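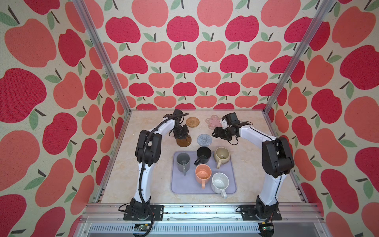

A reader of the first draft asked why coasters get their own section when the card is meant to cover mugs. Coasters are where most of the labeling disagreements came from, so they stay.

Kasell Tableware: data card

Scope
Kasell covers the everyday handling of mugs, cups, coasters and one tray on a small tabletop. Material is grouped by layout. A layout is a starting arrangement plus a written goal, such as "all mugs on the tray, open side up" or "one mug per coaster, tray empty."

Object classes
mug: any drinking vessel with a handle
cup: used when no handle is visible in the view being labeled
coaster: subtypes flower, woven, knitted, translucent
tray: raised rim, rounded corners

Color is recorded as a free-text field. Speckled glazes take the base color first, then the word "speckled."

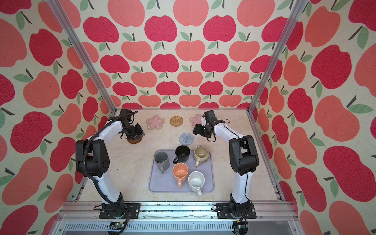
Does a mug count as placed if its handle sticks out past the tray?
It counts when the whole foot of the mug is inside the rim. Handle overhang is ignored.

Coaster rules
A mug is on a coaster when its foot overlaps the coaster and touches nothing else. Flower coasters are judged by the outer outline, petals included. Knitted and woven coasters are judged by the outer edge of the material. Partly hidden coasters are labeled if the subtype can still be read; otherwise the subtype is "unknown."

Labeling
Every layout was labeled in 3 passes: class, position, goal state. Conflicts went to a second labeler. Close views are labeled separately from wide views and are never used to settle position,

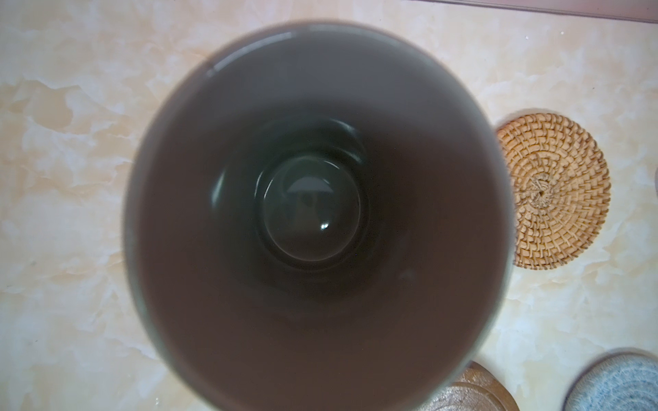 as the distance to the tray or to a neighboring mug can't be read from them. They are used for one field only, "contents," with the values empty, not empty and unclear. A reflection in a glossy base is not contents.

Splits
Layouts are numbered 1 to 100. Astthorpe is the main split. Talpur holds the layouts with 6 or more objects on the table. Lomell is kept for testing and shares no layout with the other two.

Known gaps
No saucers, lids or spoons. No stacked mugs. Handle direction was added in October and is missing from earlier labels.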